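Datasets > Tabletop > Puvside Jar Emptying

# Puvside Jar Emptying

Version 2, November 2023

## Summary

Puvside Jar Emptying is a set of remote-control demonstrations for a two-armed tabletop robot. The operator opens a jar, tips the dry contents into a lined waste bin and puts the jar back on the table. We recorded it to train and compare policies that learn from demonstration, and we are releasing it in case others find loose material as awkward to work with as we did.

The set holds 600 episodes. Version 1 was used inside the Durner project only and was never published. If you have a copy, please delete it, as the time stamps for the wrist views are wrong in places.

## The task

Each episode starts with both grippers clear of the objects. The operator is asked to do the following:

1. Pick up the named jar and steady it with one arm.
2. Take the lid off with the other arm and lay it on the table.
3. Carry the jar to the bin and turn it over.
4. Shake or tap until most of the contents have gone.
5. Return the jar to the table, upright if possible.

Jars differ in shape, in lid and in how full they are. The contents are dry and crumbly. We did not use liquids, powders or anything sticky. Either arm may hold the jar, and operators were free to change their minds part of the way through an episode. These changes are kept in the data and marked `switch` in the notes field.

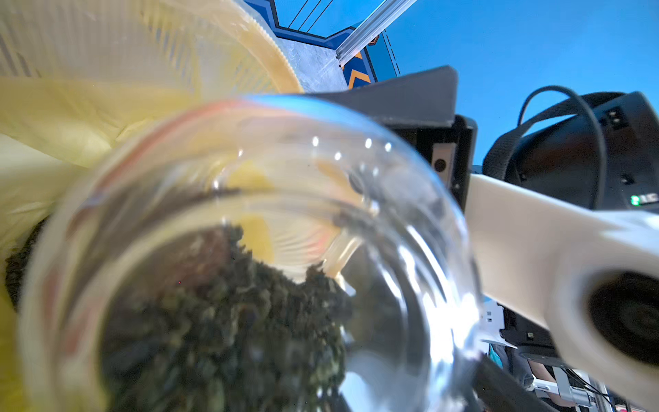
Step 4 is the hardest to teach. Dried leaves clump, and a jar that looks empty from the fixed view may still have a good layer stuck behind the shoulder. For this reason the wrist views matter more in this set than in our earlier ones. If you have room for only one view per arm, keep the wrist.

An episode counts as a success when no more than a thin scatter is left in the jar and the bin is still standing. Spills on the table are allowed, but they are marked. The label was given by the operator straight after the episode and checked later by a second person working from the recordings. Where the two disagreed, the second label was kept.

## Set-up

Both arms are mounted on the rail at the front of the table. The enclosure walls are plain orange and blue panels with printed markings, and the tabletop has a grey marble pattern. Walls and tabletop were left alone for the whole recording period. The bin, the jars and the lids were moved between episodes, and a few unrelated objects were left on the table on purpose.

The operator controls both arms at once with a pair of hand-held leader arms built to the Mosero drawings. There is no force feedback. Operators learned to judge contact by eye, and this shows in the early episodes, where the grip is often tighter than it needs to be. 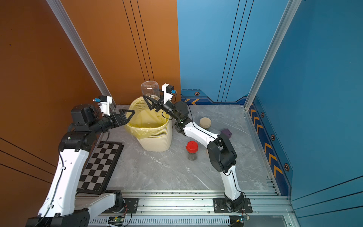

Figure 1. Right arm tipping a clear jar over the lined bin.

## What is in each episode

- `joints.csv`: measured joint positions for both arms
- `command.csv`: positions sent by the leader arms
- `grip.csv`: opening of each gripper, measured and commanded
- `wrist_left`, `wrist_right`, `fixed`: video folders
- `notes.json`: operator code, jar code, success label, spill label, free text

All streams share one clock. Where a video frame was dropped, the gap has been left as it is. Please don't fill it by repeating the last frame before you have looked at how long it lasts, as a few gaps fall in the middle of the tipping movement.

## Splits

We hold back 55 episodes for testing. They use jars that do not appear in the training part, but the bin and the walls are the same, so a good score says little about how a policy would do on another table. The list is in `splits/test.txt`. There is no separate validation part.

Another 21 episodes are stored under `failed_start`. In these the operator lost control of the jar before reaching the bin and stopped. They are not counted in the total given above. We found them useful for training a simple stop detector.

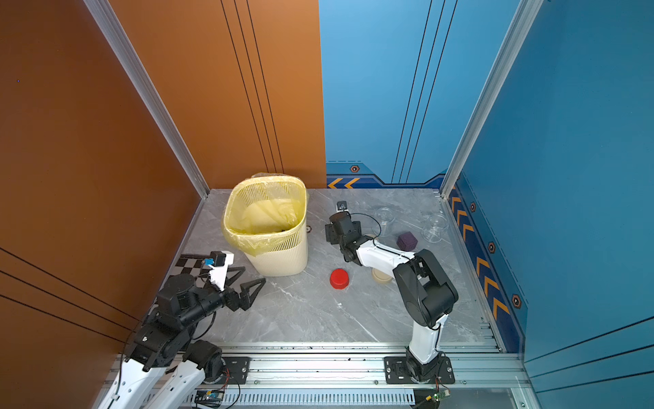

Objects that play no part in the task are not labelled. They stay where the operator left them unless they are in the way, and an arm may brush against one while reaching for a jar. We have not marked these touches. If your method depends on a tidy table, filter on the free text, where operators usually wrote `knocked` or `moved`.

## Known problems

- The clear jars are hard to pick out in the fixed view against the pale tabletop. Depth was tried in April and dropped, as the readings through the plastic and glass were not usable.
- The bin liner shifts when a gripper catches it. Its shape can change a good deal within one episode.
- Parts of the operator's arm or clothing can show at the edge of a wrist view. Faces were removed before release.
- Three operators made most of the recordings, and all of them are right-handed. The right arm does more of the tipping.

## Use and licence

The data may be used for research and teaching. Please don't use it to make claims about food handling or hygiene; nothing was cleaned to that standard. Cite it as "Puvside Jar Emptying, version 2, Dhillon Robotics Workshop".

Corrections to labels are welcome through the issue page. Give the episode number and the time within the episode.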